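The Dinton Budget

Saqib Usmani had until the end of April 2020 to spend the money or lose it. The Dinton office wanted two arms for the sorting bench, and Daster had quoted for a pair. He opened the simulation Wajid Talpur had built and put the quote beside it.

"Trophies," Saqib said.

"Shiny's hard. If it copes with gold it'll cope with your tins."

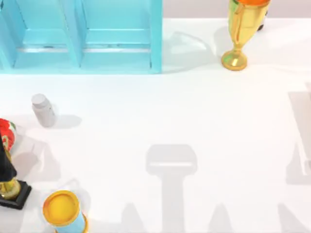

The Daster bench, with the blue shelf at the back.

Saqib scrolled down the quote. Mounting plates were $237 each and he needed 3. Freight from Plenduvau was extra. The training line said 13 hours and gave no price.

"What if we buy one arm now and the other in July?"

"Then you pay freight twice. And Yang will want to know why half a bench is sitting there."

He wrote freight x 2 in the margin and crossed it out. Wajid brought up the close view and turned the laptop around.

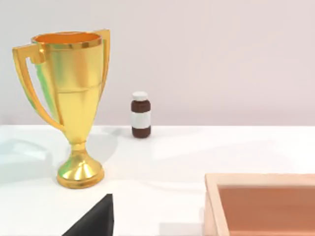
Second Quote

The revised figure came through after lunch. They had taken $1018 off and left the training line blank. Saqib rang Daster and was put on hold. He ate the rest of his sandwich and read the warranty.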